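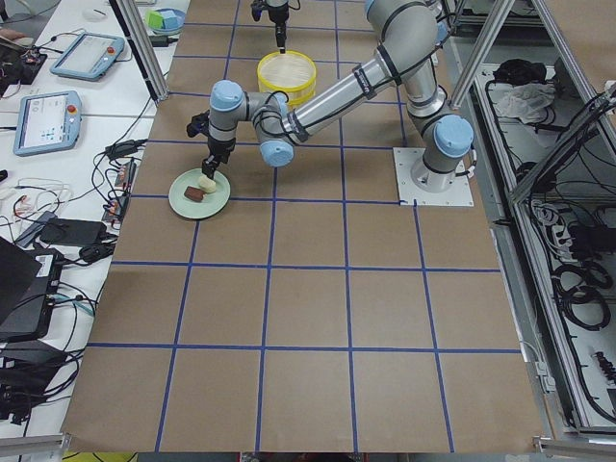 How to scale up a small drawing with a grid (no projector, no tears)

I do my best drawing small. Give me the back of an envelope and a biro and I'll happily sketch you a heron, but put me in front of a big blank board and the same heron comes out with a neck like a drainpipe and no room left for its feet. If you're the same, the grid method will sort you out. It's old, it's cheap, and all you need is a ruler, a pencil and a bit of patience.

I've written this up after painting a sign for the allotments at Cikholm, and then getting asked by three different people how I'd got the drawing so big without it going wonky. So this is the long answer!

What you'll need

Your small drawing, or a photocopy of it (please use a photocopy, I've ruined two originals by ruling lines all over them)
A long straight edge. Mine's a length of aluminium trim from the shed
A tape measure
A soft pencil and a decent rubber
Low-tack masking tape
Brown paper off a roll, if you want to do a full-size practice version first
Something to paint or draw on at the end of it all

You can get away without the brown paper, and the first few times I did. I wouldn't now. More on that further down.

Step 1: Measure the big thing first

Everybody starts with the sketch. Start with the wall, or the board, or the side of the shed, whatever it is you're going to fill. Measure it in two places across and two places up, and write all four numbers down. Boards are usually fine. Walls almost never are, and old sheds are a law unto themselves.

My board was 1085 mm wide and 775 mm high. Funny sort of size, I know. It was an offcut and I wasn't going to argue with it for free.

Step 2: Make the small drawing the same shape

The thing that catches people out is that the small drawing has to be the same shape as the big space. If your sketch is square and your board is long and thin, no amount of clever ruling is going to help you. Something gets stretched or something gets chopped.

The easy way is to divide. I took my 1085 and divided it by five, which gave me 217 mm. Then I divided the 775 by five and got 155 mm. So I drew a box 217 by 155 on a sheet of paper, and everything I wanted on the sign had to go inside that box. If you've already done your sketch, cut a window that size out of scrap card and slide it over the top until you find the bit you like. You'll probably have to add a little sky, or lose a bit of tail.

Five is a nice number to work with, by the way. So is ten. I tried six and a half once and had a headache by teatime.

Step 3: Choose your squares

Big squares are quick to rule and harder to draw from. Little squares are the other way about. For a first go I'd pick squares that fit exactly into both sides of your box, even if it's a peculiar number, so that you don't end up with slivers along one edge.

Mine came out at 31 mm, seven across and five down. Times five, that's 155 mm squares on the board. Go and check yours on a calculator before you rule anything. Then check it again after a cup of tea.

You don't have to have the same size squares all over, either. If there's a fiddly bit (a face, lettering, the heron's blasted feet) you can split just those squares into quarters, on the sketch and on the board both. The rest can stay big and lazy.

Step 4: Rule up the sketch

Mark your measurements along the top edge and again along the bottom edge, then join them up. Same for the sides. Don't mark only one edge and trust your eye for the other, you'll drift, and you won't spot it till you're four lines in.

I rule the photocopy in red biro so I can tell the grid from the drawing. Then I letter the columns along the top and number the rows down the side, just like a road atlas. It looks a bit fussy but you will lose your place. The phone will go, or the dog will want to go out, and when you come back you'll be ever so glad you can say "right, I was on D3".

Step 5: Rule up the big version

Same again, only bigger, and this is where you want the long straight edge and ideally someone to hold the other end of it. My neighbour Gaurav Mittal held mine.

On a board or a wall I use pencil, pressed as lightly as I can manage. Hard lines leave a dent, and the dent shows through paint for ever after. On a dark wall, use chalk. Two diagonals from corner to corner will tell you whether you've gone square: measure both, and they should come out the same. If they don't, find out now.

If you're doing a practice version on brown paper, you can make your grid with tape in place of pencil. I like this a lot. You can see it from right across the room, you can peel a strip up and move it if you've measured wrong, and there's no rubbing out. It's also brilliant if you've got children or a group helping, as everyone can see which square is theirs. 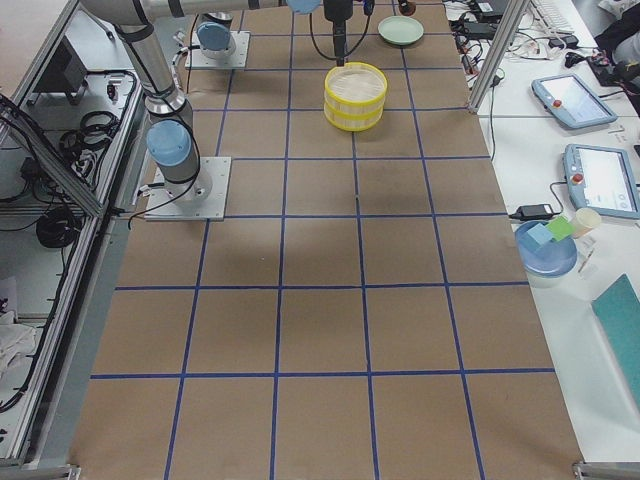 Brown paper marked off in squares with blue masking tape, lengthways and crossways.

A few things I've picked up about tape grids, mostly by getting them wrong:

Tape has a width, and pencil lines don't. Decide whether you're measuring to the middle of the tape or to one edge of it, and stick to that the whole way across. I go for the left-hand edge and the top edge, always.

Lay all the long strips first, then go across with the short ones. If you swap back and forth you'll be forever lifting corners.

Don't pull it tight. Stretched tape creeps back overnight, and you come down in the morning to a grid with a waist.

Fix the paper down before the tape goes on. Roll paper wants to curl back up, so I leave mine flat under books for a day with the curl facing down.

Look along your lines from the end of the table as well as from above. The squares will look squashed at the far end and that's fine, that's just how looking works, but a crooked line shows up beautifully from down there.

Step 6: Copy one square at a time

Now for the nice part. Put the radio on.

Pick a square with something simple in it. I start near the middle, so that if I do go slightly off, it's only a little bit off by the time I reach the edges. Look at the small square and find where the lines of your drawing cross the sides of it. Is it halfway along the top? A third of the way down the left? Put a small dot in the same place on the big square. Do all the dots first, then join them.

Try very hard not to think about what it is you're drawing. The minute I think "beak" I draw the beak I've got in my head and ignore the one on the paper. If you're struggling, turn the sketch upside down and work on the big one from the bottom. Jyoti Prajapati taught me that at an evening class in Vullham years ago, and I thought she was having me on until I tried it.

Go and stand at the other side of the room every few squares. Curves are the thing to watch. They can be perfectly right inside each square and still look like a fifty pence piece when you see them all together, so smooth them out by eye as you go. The grid's only there to help you, and you're allowed to overrule it.

The sign took me a Friday evening and most of the next day, including a very long lunch.

Step 7: Get the grid off

For pencil on a board, I go over the drawing itself in thinned paint first (any dull brown will do), let it dry properly, then rub out the grid. White bread rolled into a ball is surprisingly good on painted walls where a rubber would smear.

For tape, peel it back on itself, low and slow, nearly flat against the paper. If you yank it straight up you'll take the top layer of paper with it. If your pencil lines ran over the tape there'll be little gaps left behind, so join those up while you can still remember where everything went.

Getting from the brown paper to the wall

If you've done the practice version, you don't have to grid the wall at all. Scribble all over the back of the paper with a soft pencil or a stick of charcoal, just behind the lines. Tape it up, stand back, check it's level, and go over your drawing with a ballpoint. It'll leave a faint line on the wall underneath. Lift one corner and have a look before you go any further, in case you're not pressing hard enough. Ask me how I learned that one.

The other good thing about doing it on paper is that you can stick the whole lot up and live with it for a few days. I moved my heron 47 mm to the left, and I'd have been very cross to find that out in gloss paint.

When it goes wrong

Everything is one square out. You've skipped a column, it happens to all of us. Check your letters, and don't rub anything out till you've found where the slip is. Quite often you can just re-letter the grid and carry on.

It looks fat, or it looks thin. Your squares aren't square, or your two boxes weren't the same shape. Back to Step 2, I'm afraid.

The lettering looks dreadful. Lettering nearly always does by this method, mine included. Grid the position of the words, then rule proper lines for the tops and bottoms of the letters and draw them fresh.

You've run out of steam with 16 squares left to go. Leave it till tomorrow. Tired squares always need doing again.

I'm starting on a much bigger one in January, a map for the hall, with fields and footpaths and far too many sheep. I'll put up some notes on doing grids across two boards once I've worked out how to get the join to behave.

We use cookies to remember your settings and see which pages get read. By carrying on you agree to this. Accept / Manage choices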